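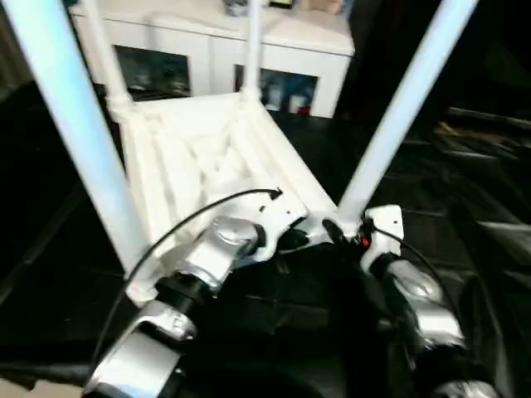
5 min read

4. Leg-to-seat joints in molded plastic seating

Figure 4. White plastic piece with its tubular members pointing upward. A cabinet with dark glass doors stands behind it.

4.1 Materials and orientation

The pieces considered in this section belong to the group coded Osex in Section 3: one-color plastic seating with a molded seat and tubular legs, sold flat and put together at home. Ten units were bought new through the retailer Sastach in March. Each was inspected before its first assembly, and molding flash at the leg sockets was left in place, as a household buyer would be likely to leave it.

All units were assembled upside down. The printed instructions supplied by Sastach ask for this, and the earlier survey by Dixit found that most owners do the same without reading them. With the seat face down, the sockets open upward and a leg can be set in under its own weight before any force is applied. The cost of this position is that the seat carries the full insertion force on its outer face. A soft underlay is therefore recommended, although the effect of different underlays on surface scratches was outside the scope of the work.

The white finish made inspection slower than expected. Stress whitening, the usual early sign of damage in a plastic socket, is almost invisible on a white part, and the inspector had to rely on low side lighting and on touch. The gray units in the group coded Gautam (Section 5) did not have this problem.

4.2 Insertion

A leg was counted as seated when its shoulder met the socket rim over the full circumference. Across the series, 209 insertions were recorded. Failures fell into two kinds. In the first, the leg entered at a slight angle and jammed before reaching full depth. In the second, the leg reached full depth but was rotated relative to its intended position, so that the foot did not sit flat once the piece was turned over. 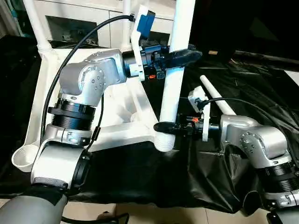
Angular jamming was the more common of the two and depended strongly on where the leg was held. A leg held only near its foot acts as a long lever, and a small sideways movement at the top becomes a large side load at the socket mouth. Holding the leg at two heights, with one grip close to the socket, reduces this load and also makes the correct axis easier to feel. The effect was clear for the long legs of the Osex units and weak for the shorter Gautam legs.

Rotation errors were harder to notice. The tubes are round, and the only orientation mark is a shallow line near the shoulder that is covered once the leg goes in. Naveen Dixit, who designed the inspection form, proposed an additional mark farther up the tube, and this was drawn in pencil for the last five units. Rotation errors still occurred in that subset, but they were caught before the piece was turned upright.

4.3 Stiffness of the seat underside

The sockets sit at the corners of the seat, so that any side load on a leg is passed into the seat shell as a twisting moment. A flat sheet of the same thickness would give way under such a moment. Manufacturers usually respond with ribs on the underside, either as a square grid or as a pair running corner to corner.

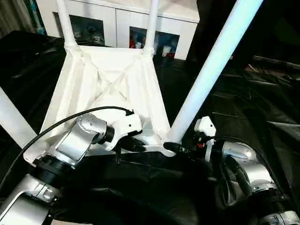

Diagonal ribs tie opposite sockets together and stiffen the shell against twist with little added material. They do less for the edges – a load applied midway along one side is still carried mainly by the rim. For this reason the rim depth was measured separately and is listed with the rib height in Table 6. The collar where the tube enters the molding spreads the load over a wider area and was included in the socket dimensions.

Cyclic loading followed the procedure in Section 3.4, with 2000 cycles applied to each assembled unit. No rib cracked. Play at the sockets increased in every unit, most of it early in the test, and the increase was larger where a leg had been removed and reinserted beforehand. Repeated disassembly is thus a greater concern for these joints than ordinary sitting. The Nimumau units, whose legs are locked with a screw, are treated in Section 6.

Text of this section last revised 15/08/2025.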